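Wanted: tidy-minded people to take on a kitchen corner
Posted 2025-07-22 | Hivstead, Drotthorpe | Ref. 197

Hivstead is a shared house with one fridge, one shoe rack and a great many opinions about both. Our small housekeeping study, run with Geveo, is looking for people who can put a room straight without first asking to knock it down.

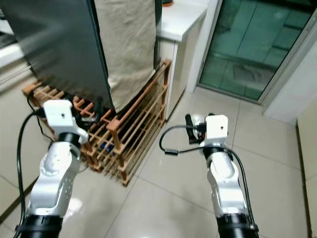
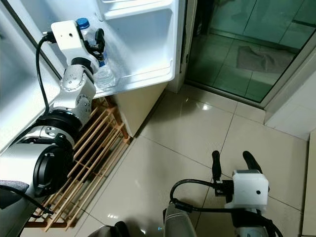
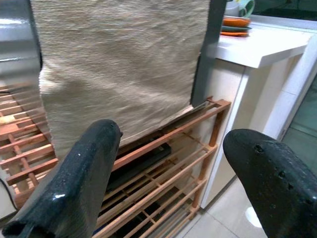
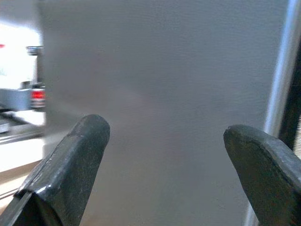 The shoe rack (first and third), the fridge with a water bottle in the door (second) and a plain stretch of grey panel (last).

What you would do

You come for 3 sessions and tidy the same small room each time, in whatever order you like. The rack is wooden and slatted, and things get put on it by people in a hurry. You decide what stays. The beige woven mat needs a proper home, and so does anything you find lying on the tiles. Fridge door shelves are included. The insides of other people's lunchboxes are not.

After each session you fill in a form. It has a box marked "Other", and past participants have used it with some force.

Who we want

Adults who live in Drotthorpe or can get here under their own steam. No experience needed beyond having once owned a cupboard. You should be happy kneeling on a hard floor — cushions provided, though they are not good cushions. Professional organisers are welcome if they can keep the word "journey" out of it.

Please don't apply if you live at Hivstead already. You have had your chance.

What you get

A flat payment of 600 Ezzat points, to spend in the Ezzat shop downstairs, plus tea. The last round drew 1,435 applications, most of them from people who wanted to watch, so do say plainly that you mean to tidy.

How to apply

Send us a short note by post or through the Hivstead letterbox, quoting the reference at the top. Tell us where you keep your shoes and whether anyone else in your household agrees. Sessions run until December.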